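# Chapter 4: Ordering and Scheduling an Animated Series

A television network does not buy an animated series in a single step. The usual sequence runs from pitch to outline, from outline to storyboard or short pilot, and from there to a series order. Money is committed at each stage, and each stage can end the project. This chapter follows that sequence and then turns to the schedule that an order sets in motion.

## 4.1 The series order

A series order states the number of episodes, their running length and the date by which the first must be delivered. It may also name the lead voice cast, although casting is often settled later. The order is separate from the licence, which fixes where and for how long the network may show the work.

The case used throughout this chapter is *Fanon*, a comedy created by Jasmina Kos and produced by the studio Varnmont for the children's channel Casirton. The channel paid for a pilot of 290 seconds and ordered the series the following May. Kos remained as executive producer. Rok Nedeljković joined as supervising director once the order was signed.

## 4.2 From script to storyboard

Each script is read aloud and timed before it is passed to the board artists. The boards are then cut together with a temporary voice track to form an animatic. Changes to the story are cheap at this point and expensive later, so the network's notes are normally due on the animatic. One early episode of *Fanon* went to animatic with 3389 separate drawings and was returned twice for cuts.

Dialogue is recorded before animation begins. Actors may be recorded together or singly; the second method is easier to schedule but leaves the timing of exchanges to the editor.

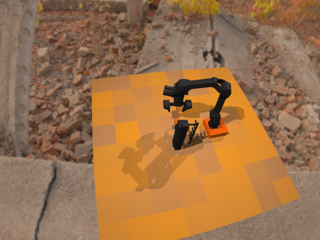 Who approves the final animatic?

The network's executive in charge of the series approves it, after the supervising director has signed it off.

## 4.3 Overseas animation

Most of the drawing on *Fanon* was carried out by a second studio, Trajkovski, under a service contract. The contract allowed 90 working days per episode from receipt of the approved animatic, model sheets and recorded dialogue. Retakes were divided into two classes. Errors by the service studio were corrected at its own cost, and changes requested by Varnmont were charged by the shot. The form used to record each class is set out in section 4.5.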